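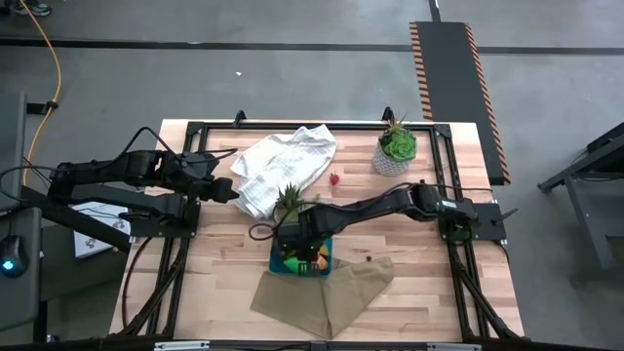
Worktop before clearing: checked towel, blue tray, khaki cloth and two pot plants.

How to clear and oil a butcher-block top (and what you can skip)

Reading time: 2 minutes
Print this page | E-mail this page

Most advice on wooden tops is written by people with oil to sell. I have had butcher block in one room or another for years and I doubt it needs half of what gets rubbed into it. What it does need is clearing properly now and then, and that is the part people rush.

1. Take the cloths off first

A towel left in a heap, like the white checked one at the back of the table, will hold any damp against the wood. Lift it, don't drag it, or the crumbs go with it. Do the same with flat cloths. I am not convinced a cloth under a tray protects anything much. Grit gets beneath it and you slide the lot about for a month. Shake both outside and wash them if they smell.

2. Then the food

Deal with the tray as one item and carry it off whole. Loose fruit is another matter. A single strawberry sitting on bare wood will leave a pink mark if it goes soft, and lemon juice won't always shift it, whatever you have read. Pick up small dark bits with your fingers before you wipe. Some of them smear.

3. Move the plants

Pots are the worst offenders, succulents included. People say they hardly water them, then lift the pot and find a grey ring. Feel underneath. If the base is damp, stand it on a saucer somewhere else until the job is finished. I have tried the Nuchit cork mats and they hold water nearly as well as a sponge.

4. Wash and dry

Warm water, a drop of washing-up liquid, a cloth wrung out hard. Wipe along the strips. Dry it straight away with a clean towel and leave it bare overnight. I have seen two hours given as plenty. It may be, in August. In October, in my kitchen, it isn't.

5. Sand only the marks

Use 175 ml of oil for a top this sort of size if you must have a figure, but sand first, and only where there is a ring or a rough patch. Fine paper, with the grain. The Stivik sanding block is fine. So is a bit of scrap wood with paper folded over it.

6. Oil, thinly

Plain food-safe mineral oil does the job. I tried Onix board oil on one half of a top and chemist's oil on the other, and after 91 days I couldn't tell which was which. Put on a thin coat, wait twenty minutes, wipe off everything that hasn't gone in. Two coats will do. If it feels sticky the next morning you used too much, and another coat won't cure it.

Put things back when the surface feels dry to the hand. Pots last, on saucers.

Contact Fludance | Copyright Fludance, all rights reserved | Back to top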